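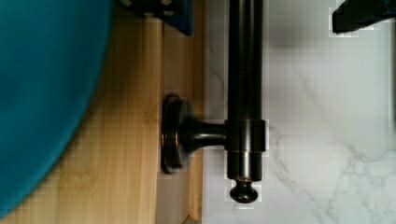

Wrist camera, towel bar task: bronze bar, round mount, marble to the right.

Ticket: Towel bar episodes, grasp point predicted on the stone
Project: Grello
Opened by: Quentin Leblanc
Status: Solved, keeping open for notes

Quentin, 09:40
The policy trained on 300 episodes from the Larkville bathroom keeps putting its grasp point on the grey veins in the marble. The wider Bodin kitchen set doesn't do this at all. Same weights, same gripper offset. I've restarted the inference node and checked the hand-eye calibration, no change.

Gudrun, 10:15
Ooh, I like this one! Could you run it again with the depth branch switched off? The bar is dark and glossy with a subtle highlight down it, and I'd bet depth is dropping out along the rod.

Quentin, 11:05
Done. With depth off it finds the bar, but the approach is too shallow. So depth is hurting us here and we still need it.

Gudrun, 11:30
Brilliant, that narrows it down. Try the masked version from the Estlow branch – it ignores depth wherever the confidence is low and fills in from colour. Set the mask window to 3 and leave the rest alone. You'll need to clear the cached features first or it will quietly load the old ones.

Quentin, 14:20
Wow. Another 300 trials on the same layout, and only 2 grasp points landed on stone. Both were close to the rounded end of the rod. Everything else went to the bar or the collar, and the approach depth looks right again.

Gudrun, 14:35
Fantastic result! Please attach both failures and the config. I want to try the mask on the chrome taps next – they've been giving us the same sort of trouble since September.

Quentin, 14:50
Attached. Cache step added to the readme.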